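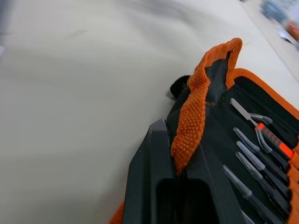 **What order should the tools go back in the case?**

Biggest first, then tweezers, bent tips before straight ones. Handles all facing the same way. Takes two minutes once you know it.

# Packing a zip tool case so it closes

Wrote this up for the repair table, 20/09/2023. Konrad Gajewski asked for it after the second case came back with a popped loop. Goes for any soft case with elastic loops inside – the black and orange ones, the old Presik roll, whatever you've got.

## Before you start

- Clear a bit of table. Light colored if possible, small screws show up better.
- Unzip all the way round. Half open is how fabric gets caught.
- Dry cloth, a little rubbing alcohol, something to stand tweezers in (a mug is fine).

## Steps

1. **Everything out.** Yes, even the ones you didn't use. Turn the case upside down and tap it. Crumbs, solder bits, the odd screw.

2. **Wipe the tools.** Blades and tips first. Old phone glue on a pry tool goes hard and then it scratches the next screen. Alcohol on the cloth, not on the rubber grips, it makes them sticky after a while.

3. **Check tips.** Close each pair of tweezers gently and hold it up to a window. Tips should meet at the very end. If they cross, put them aside for Leopold Kofler, he has the fine stone. Don't bend them back with pliers!!

4. **Pry tool in first.** The flat metal spatula sits at the end of the row. Slide the handle through the loop, dont push it blade first, the blade nicks the elastic and after that it's only a matter of time.

5. **Bent and hooked tweezers next to it.** Curve all going the same direction so they lie side by side. Mixed directions = tips snagging each other when you pull one out.

6. **Straight ones last.** Grip under the elastic, tip free. If a loop feels loose twist the tweezers a quarter turn, usually enough.

7. **Caps on the sharp ones.** No caps? Cut 2 cm of clear tubing or a bit of drinking straw.

8. **Close it.** Flat on the table, tuck the lining down with one finger ahead of the slider. Go slow at the corners. If it sticks, back up and find the fold, don't yank.

## If the zipper is stiff

Rub a plain candle along the teeth, run it back and forth a few times. Soap works too but leaves white stuff on black fabric. We did the Virnby case with candle wax last November and it still runs fine after almost 40 evenings out.

## If a loop has torn

Six or so small stitches in strong thread, through the elastic and the lining only. Don't go thru the outer fabric. Hedegaard thread is good, regular button thread also ok.

Label goes on the outside, by the zipper pull. Drawer under the Stistell shelf when you're finished, zipper side toward you.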